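Drunine Dish Library - Frequently Asked Questions

We lend plates, bowls, cups and trays to anyone in Ollham who is feeding more people than their cupboard can handle. These are the questions we get most. If yours isn't covered, ask at the counter, we love talking about dishes!

What is a tray set?

A tray set is our most popular loan. You get a stack of plates, a bowl or two and some cups, all together in one plastic tray with raised rims. The tray goes home with you and comes back with you, and it doubles as a serving tray once you've laid the table. We have 28 sets in circulation, and they all look a bit different.

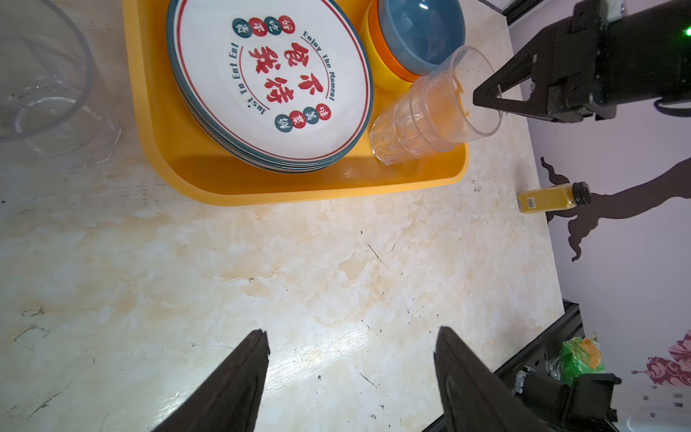

Plates in the yellow tray, with a bowl beside them and a clear ribbed cup on its side.

Can I choose which pattern I get?

Yes, please do. Each set has a number on its card, and you can reserve by number. Set 141 is the one everybody asks about, the white plates with the cheerful red Chinese characters and "Enjoy The Moment" printed around the design. December fills up fast, so ask early if you have your heart set on something.

Do all the plates in a stack match?

Mostly, but we don't promise it. Stacks get topped up when something chips, and a stack may have one design in front and a different rim behind it. I think this is half the fun. Tomos Trevor, who put together a lot of our early sets, mixes them on purpose. If you need an identical table for a wedding or a photo, tell us and we'll see what we can pull together.

How should I load the tray?

Plates first, biggest at the bottom, face up. Push the stack toward one end so there's room at the other for the bowl. Cups go in last, and you can lay them on their sides if the tray has to fit under a shelf. For the car, put a dish towel between the plates and the bowl. When you unload, bring the stack up slowly with a hand on each side - a full stack is heavier than it looks, and the plates like to fan out as they tilt. 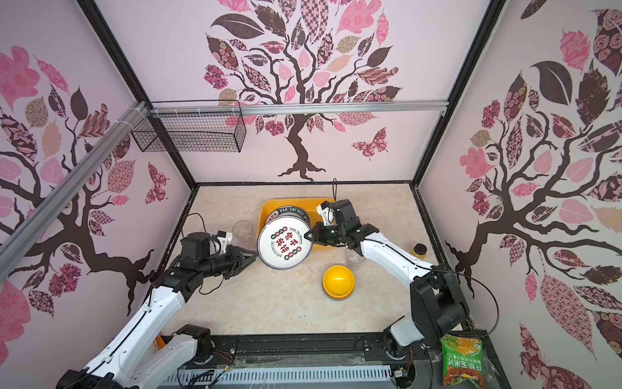
Washing and drying

Do I have to wash everything before I bring it back?

Yes, but you don't have to be fancy about it. Warm water, dish soap and a soft sponge will do. Our patterned plates hold up nicely with hand washing and we want to keep those colors bright, so please skip the steel wool. Trays can be wiped down with the same sponge. Dry everything fully before stacking.

How do I check a plate for chips?

Set it flat on the counter under a good light and run a fingertip slowly around the rim. Chips love to hide at the edge, especially on a dark band where you'd expect to spot them right away. Turn the plate a quarter turn and look again, and watch how the light slides over the glaze.
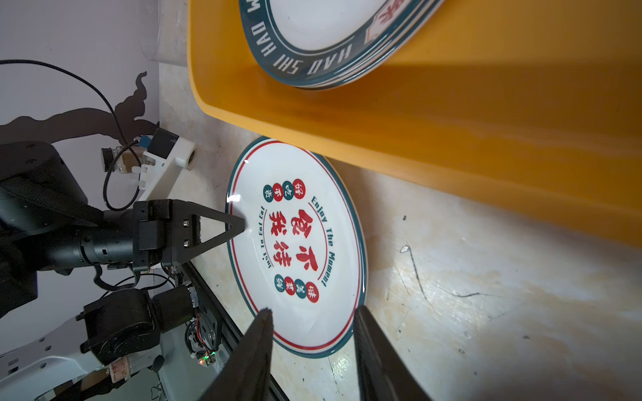
After the rim, flip the plate over and check the foot, the little raised ring it stands on. A rough foot will scratch the plate below it in the stack. If you find a chip anywhere, put the plate aside with a sticky note and hand it to us separately. We won't be mad. We have a small box of spares and we'd much rather hear about it than find it with a thumb.

Setting up at home

Where do I keep a tray set between meals?

A clear patch of counter is plenty of space, and I'd leave the plates in their tray the whole time.
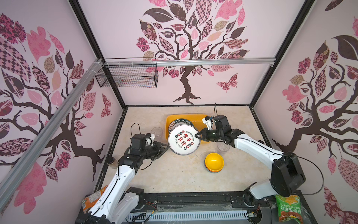 Small extras are what usually go missing, so give those their own spot before guests arrive. Spoons, napkins and the set card all tend to wander off under a platter. A black wire mesh basket hung from a rail on the back wall keeps them up off the table, and you can see what's in it without taking it down. Rhun Jarman hung one over the counter at the Cetavdale hall and now half our regulars have done the same at home.

Can I keep a set longer than a week?

Usually, yes. Call or stop by before it's due and we'll check whether someone is waiting for it.

What if I break something?

Bring back the pieces if you can, wrapped in newspaper, so we can match the size. Single plates are easy to replace. For bowls we may ask you to help us look, and the thrift shelves at Watkins are a great place to start. Bring us anything good you find there, even if you haven't broken a thing!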